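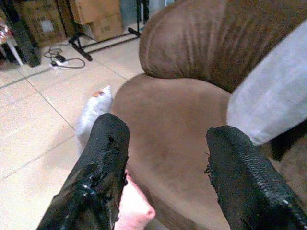 Ginska Palacios box set: vinyl edition

Three LPs, one book, one download card
Label: Dravudberg
Edition of 200, hand-numbered
Catalogue status: in stock
Page updated August 15, 2023

What it is

Palacios is the third album by Ginska, reissued on vinyl with a second record of demos and a third of live recordings. The label calls it "the complete Palacios". We sell it, we have played all six sides, and we don't think it is complete or that it needed to be. If you only want the album, the single LP is still in print and costs far less. Please read to the end before you put the box in your basket, as we can't take opened copies back.

The album (sides A and B)

It was a good record when it came out and it still is. The slow songs have aged better than the fast ones. "Hasten", the single, was never the best thing here, and the drum sound that everybody praised at the time now sounds like somebody hitting a filing cabinet. Side B is the one to play: four long songs with very little on them except voice, organ and a bass guitar that comes in late each time.

The sticker on the front says "remastered from the original tapes". We asked Dravudberg which tapes and got a friendly reply that didn't answer the question. Played against an older pressing, the new one is louder and has more bass. The vocals sit a little further forward. Whether that is better will depend on your speakers and how much you liked the old one. We preferred the old one on side A and the new one on side B, and two of us changed our minds on a second listen, so make of that what you will.

The demos (sides C and D)

The label makes most noise about these. There are nine, and five of them are the album songs with the parts missing. You do get to hear an early "Hasten" at a slower speed, with different words in the second verse, and it is far more likeable than the single. The two songs that never made the album were left off for good reason. One has a chorus lifted almost whole from the opening track, and the other stops when the idea runs out.

Sound quality is rough. There is hiss on all of side D and a hum on the last song that you will hear on any decent system. The book describes this as "intimacy".
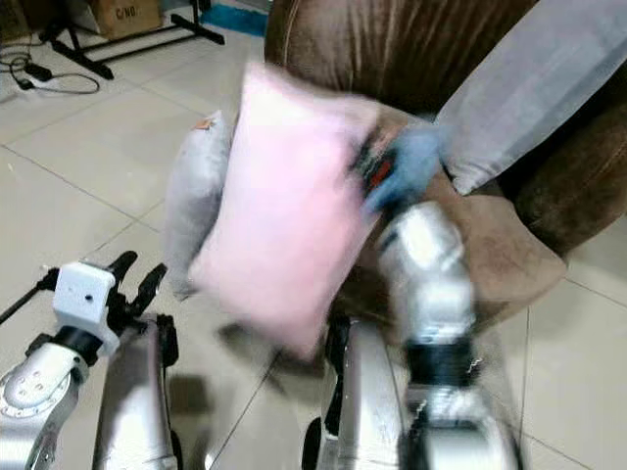

The live record (sides E and F)

Recorded on one night of the November tour and apparently left alone afterwards, which we think was the right choice. The singing is a bit sharp in places and the band play everything slightly too fast, but there is a real room around them and you can hear the audience get quieter as the set goes on. The closing song runs to most of side F. If this record were sold separately we would tell you to buy it and forget the rest. It isn't, and we have been told there are no plans for it.

The book

Sixteen pages would have done. It runs to more than that, with lyrics in very small grey type on darker grey paper, a long essay that uses the word "journey" in its first line, and tour photographs already used in the programme. The full recording credits are at the back and are useful. They list who played what on each demo, which the original sleeve didn't.

Pressing and packing

Our own copy had a light scuff on side C that didn't sound. Side F had a few clicks near the start. The records come in plain paper inner sleeves, which is mean at this price, so you may want to swap them for lined ones before you play anything. The outer box is stiff card with a lift-off lid. The lid is tight. Don't pull it from the corners.

"Hand-numbered" means a number in pencil inside the lid. We can't pick numbers for you, and please don't write in asking for a low one.

Is it really limited?

Dravudberg says 200 and no more. The same label said something similar about the previous Ginska box, and a "second edition" in a different coloured lid followed within the year. We have no reason to think it will happen again and no reason to think it won't. We would not buy this hoping to sell it on.

Specification

Format: 3 x 12-inch LP, black vinyl
Speed: 33 rpm throughout
Box: card, lift-off lid
Book: stapled, full lyrics and credits
Download: one code, covers the album and demos only
Our stock code: 307

Note the download line. The live record is not included in the download, although the label's own advert suggests it is. We have asked them to correct it.

Who should buy it

People who already love the album and want the live record enough to pay for two other discs to get it. If you are new to Ginska, start with the single LP. If you have the old pressing and it plays well, keep it and listen to the live songs at a friend's house.

Delivery and returns

Sent in a double-walled mailer, tracked. Sealed copies can come back within 16 days of delivery for a full refund. Opened copies can only be exchanged if a disc is faulty, and we will ask you which side and roughly how far in, so make a note when you hear it. A scuff that makes no sound isn't counted as a fault by the label, so we can't exchange for it either.

Also in stock: Ginska, Palacios (single LP)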